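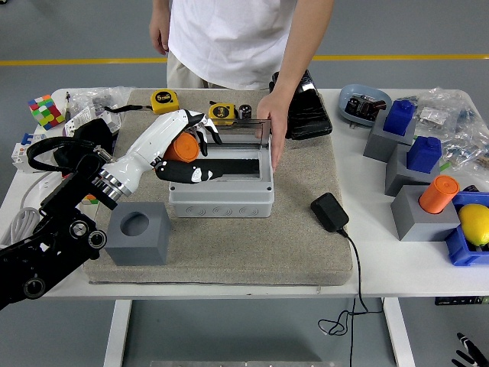

Noelia Moya wrote to me that a plastic box with a lid is a plastic box with a lid, and that anyone who needs a review of one has too much time. She may be right about the time. I have now bought 4 of these grey distribution boxes with see-through lids, from different sellers, and they are not the same box, whatever the listings say. One of them cost me a whole evening, so a review it gets.

The one I'm writing about was sold under the name Nirkberg, as a small surface-mounted enclosure with a clear hinged cover. I got it from the trade counter in Murilham for the workshop, where I wanted a tidy home for a few modules. An electrician I trust did the connecting up. I did the bits either side of that, meaning the choosing, the holding things against walls and the swearing.

The listing called it "professional grade". I have stopped reading those two words. Everything at that counter is professional grade, including the pencils.

Lid first, as it's the part you'll handle. It's hinged and it tilts up well out of the way, and you can see what's underneath without opening it. Good. What I didn't like is that on mine it won't stay up by itself. It goes to a certain angle, thinks about it and comes back down on your knuckles. So you hold it with one hand and do whatever you came to do with the other. For flicking a switch that's fine. For anything fiddly it's a nuisance, and the older Skoltance box I took off the same wall had a lid that stayed where you put it. That box was uglier and the plastic had gone yellow, but I never needed a third hand for it.

The clear plastic scratches if you look at it sideways. Mine picked up a fine haze the first time I wiped sawdust off with a dry rag, and I know, I know, use a damp one. A cover on a workshop wall is going to meet a dry rag sooner or later. You can still see through it. It just looks five years old already.

The body is better. Light grey, a decent thickness, no sharp bits left over from the moulding that I could find. Along the front there's a row of four round marks pressed into the plastic. I've seen boxes where marks like these are so faint that you can't find them once the thing is up in a dim corner. These you can feel with a thumb.

The back is where I lost patience. The fixing holes on mine are meant to be level. Put a spirit level across them and they aren't, by enough that the box sits crooked if you trust them. I drilled the first pair, hung it, stood back, and took it down again. The second time I ignored the holes, levelled the body itself and marked through with a bradawl. That worked. I shouldn't have to do it on a new product, and the little paper template in the packet had the same error printed on it, so somebody had at least been consistent.

Now the sizes. The listing gave one set of measurements, the label on the carton another, and my tape disagreed with both. I then did what I should have done at the counter and fetched a second tape, a 5m one like the first, and the two of them agreed with each other. The width was 43 mm less than the listing promised. That's a fair bit of box to go missing. When I asked at the counter I was told the figure was "with packaging". I'd like to meet whoever hangs the packaging on the wall.

If you are buying one of these, take your modules with you. Breakers and the like are sold as though they're all one standard shape, and mostly they are, but mostly is doing some work there. One of mine went in with a click and one needed persuading. Put them in the box at the counter, close the lid, and see whether the lid does close. The chap behind you in the queue will cope.

A word on the reviews that sold it to me. On the day I ordered, the thing had 1147 ratings, nearly all glowing. I read a good number of the written ones and most were posted by people who had just opened the parcel. "Arrived quickly, looks sturdy." Well, yes. I want to hear from someone who has opened and shut the lid every day since March. As it happens I have, and the hinge has gone a bit slack on the left side. It hasn't broken. I'll grant it that.

Cillian Egan has the next size up in his garage at Cheetham and swears by it. I went over and tried his. His lid stays up. His hinge is tight. Same name on the carton, same seller, bought a few weeks before mine, so either he was lucky or I wasn't, and I don't find either explanation much of a comfort when the two are sitting side by side on the same shelf for the same sort of money.

Would I buy it again? At full price, no. If it was knocked down and I could open the carton first and waggle the lid, probably. The body is sound and it looks neat enough once it's straight. I would keep the old Skoltance for anything I had to get into regularly – which is what I've ended up doing, yellow plastic and all, on the other wall.

Three stars, and one of those is for the thumb marks.

Updated June 19, 2019: the counter has offered me a replacement lid. I asked for one from the same batch as Cillian's. They said they can't tell the batches apart.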